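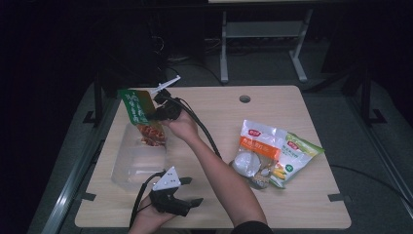
Snack time! One gripper tips the pouch over a clear plastic box.

Pouring With Robot Fingers

Could you pour out a snack without using your fingers? At the Wonda workshop, people hold a gripper in each hand and let the grippers do the grabbing. It's a test to find out which kind of gripper a robot should get!

Nives Martinelli is comparing 2 of them, called Kaltska and Nudon. Each one gets 13 tries at the same job: hold the pouch, tilt it, and pour into the box.

A snack pouch is tricky because it's floppy. Squeeze too hard and the food gets crushed. Squeeze too softly and – whoops – the pouch slips! A box keeps its shape, so it's much easier to hold.

In July, Kaltska dropped the pouch 5 times and Nudon dropped it only once. But Nudon was slower, so Nives wants more tries before she picks.

Try it at home with kitchen tongs and a bag of cereal. Put a big bowl underneath, and tilt slowly!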